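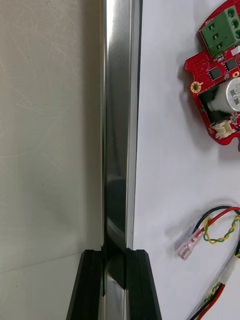

Aus Sicht der Handgelenkkamera: Die Greiferfinger umschließen einen polierten Metallstab, rechts davon liegen eine rote Platine und ein Kabel mit Flachsteckhülse.

Bei Trevska in Urkonby werden Demonstrationen für ein lernendes Greifsystem aufgezeichnet. Zuständig ist eine Entwicklungsingenieurin, die im Text ohne Namen bleiben möchte. Stand im Juni 2022: 805 Episoden, verteilt auf 12 Aufgaben.

Eine Episode sei ein vollständiger Durchlauf vom Anfahren bis zum Loslassen, erklärt sie. »Gespeichert werden Kamerabild, Gelenkwinkel und Fingeröffnung auf einer gemeinsamen Zeitachse. Fehlt einer der Kanäle, verwerfen wir den Durchlauf.« Die Software zur Aufzeichnung heißt Imance und wurde im Haus geschrieben.

Blanke Metallteile gelten als schwierig. »Eine spiegelnde Oberfläche sieht nach wenigen Grad Drehung völlig anders aus. Das Modell muss lernen, dass ein heller Streifen keine Kante ist – und dafür braucht es Beispiele unter verschiedenem Licht.« Pro Aufgabe werden deshalb 8 Beleuchtungen gefahren.

Auch Teile, die gar nicht gegriffen werden, bleiben auf dem Tisch. »Platinen, Kabel, Stecker. Wer nur mit leerer Fläche trainiert, bekommt ein System, das nur auf leerer Fläche funktioniert.« Die Anordnung wird nach jeweils 5 Durchläufen geändert.

Fehlgriffe behält das Team, allerdings gesondert markiert. Ob sie beim Training nützen, ist intern umstritten. »Ich halte sie für brauchbar, solange die Korrektur mit aufgezeichnet ist. Ein Abbruch ohne Korrektur enthält wenig.«

Ein erster Vergleich mit dem älteren Datensatz Kavanagh ist für September vorgesehen. Bis dahin sollen vor allem Aufgaben mit biegsamen Leitungen hinzukommen.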